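Paired or unpaired runs when testing a grasping policy under hard light?

Posted 2020-07-30 in Robotics and Simulation

Imad Saab

Hello all, and apologies in advance for the length. I'm a part-time master's student and my supervisor is away until who knows when, so you lovely people are getting the whole thing.

My project is a fairly modest one. I've trained a policy that sends a simulated arm to a piece of red kitchenware with a dark lid and has it take hold of the handle. It was trained on demonstrations made under flat, even lighting in Pakivel (our department's home-grown simulator, so don't worry if you've never heard of it). There were 1,221 demonstrations after I threw out the broken ones. What I want to know is how well it copes when the light is low and strong and the arm throws big shadows over everything. My hunch is that it muddles the shadow of the gripper with the gripper, but a hunch won't get me through a viva.

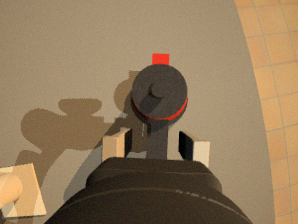 My trouble starts with what to call a success. At first I had a person judge from the gripper view whether the arm had "got" the handle, and that was hopeless. You can have the handle lying between the two fingers, as it does there, with clear space on both sides and neither finger touching it, and one of my friends would mark that as a success while the other would call it a near miss. They were both perfectly reasonable people! So I moved to a rule: both finger pads in contact with the handle, and the thing lifted clear of the table for a full second of simulated time. By that rule I get 90 per cent under the flat lighting and a good deal less under the hard light.

The other half of my trouble is the comparison. I ran each lighting setting with its own random starting positions, so the object and arm were never in the same spots twice. A fellow student at Rodcombe says I've made life hard for myself and should have run the same starts under both. Is she right? And does it matter whether I call this a result about shadows or about lighting in general? I have access to the cluster for a few more nights only, so I'd like to spend them sensibly. Any advice very welcome, even if it's "start again".

greybarrow

You don't need to start again, so have a cup of tea first.

Your friend is right about the pairing. I spent most of last April on nearly the same problem with a drawer-opening task, and I wish somebody had said it to me sooner. If the starting positions differ between your two lighting settings, some of the difference you see is lighting and some is just that one batch happened to have harder starts in it. When you run the same starts under both, the hard starts are hard twice, and what is left over is much closer to the thing you care about.

How I'd do it: draw a list of starts once, save it to a file, and never touch it again. Object position, object turn, arm joint angles, the random seed for the policy if it has one. Then run the whole list under the flat light and again under the hard light. For each start you will have one of four outcomes: worked in both, failed in both, worked only in the flat light, worked only in the hard light. The last two are where your information is. McNemar's test was made for exactly that table and takes about one line in any statistics package. Do put the full table in your write-up as well as the test. Examiners like to see the raw thing, and so do I.

As for how many, my own rule was 2,000 starts, and that was comfortable for a gap of a few percentage points. If your gap is as large as you make it sound you can manage with fewer, and I would spend the cluster time you save on more lighting directions. One lamp position is only one lamp position. It might be that your policy dislikes light from that side and is quite happy with light from the other, and then you'd be telling the world something about shadows that is really something about the left-hand side of the table.

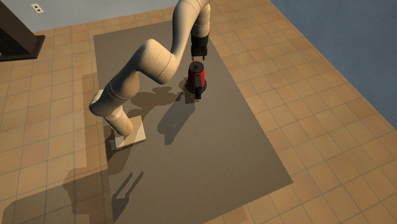 That brings me to your last point, whether to say "shadows" or "lighting". At the moment you can only say lighting. When you swap a flat light for a strong one, the shadows change, but so do the brightness of everything, the colour of the surfaces and the shine on anything glossy. To say shadows you want a third setting: the strong light, same place and same strength, with shadow casting switched off in the renderer. It looks very odd, but it's the sort of thing simulation is good for and a real lab is not. If the policy recovers there, shadows are your culprit. If it stays poor, look at brightness and colour before anything else. We did this at Ormsby with the drawers and I was quite sure it would be the shadows, and it was mostly the brightness. I sulked for a week.

Better still would be a fourth setting in which only the arm stops casting a shadow and the rest carry on as normal. That would go straight at your idea about the policy mixing up the gripper and its shadow. I don't know whether Pakivel lets you set it object by object, so that is one to ask whoever looks after it.

Your contact rule sounds fine to me. Write it down word for word, along with how long the policy is allowed before you call time.

pennyloaf

Agree with the above. Only thing I'd add is to look at the failures by eye as well as counting them. Pull 20 at random from the "worked only in flat light" pile and step through them slowly. Make sure you look at the very ends of the episodes too, where the arm has wandered off and there's only wall and floor in view.

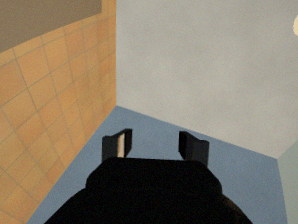 Gripper open, nothing between the fingers, pointing at plain blue floor.

If lots of yours finish with views like that, your policy may be getting lost long before it reaches the handle, and then the final grasp isn't the bit to worry about. I'd split failures into "never arrived" and "arrived but didn't hold". Also check the camera exposure setting, ours was on auto and it caught us out. There's a chapter on it in the Umitberg notes if your library has them.

Imad Saab

Thank you both so much, this is far more than I hoped for. I've saved a list of starts and set the flat and hard runs going tonight, with the no-shadow one queued behind them. I've also checked the exposure and (oh dear) it was on auto, so the old numbers are going in the bin anyway. Will post the table when I have it. greybarrow, Pakivel does have a per-object shadow switch, hidden in the material settings of all places!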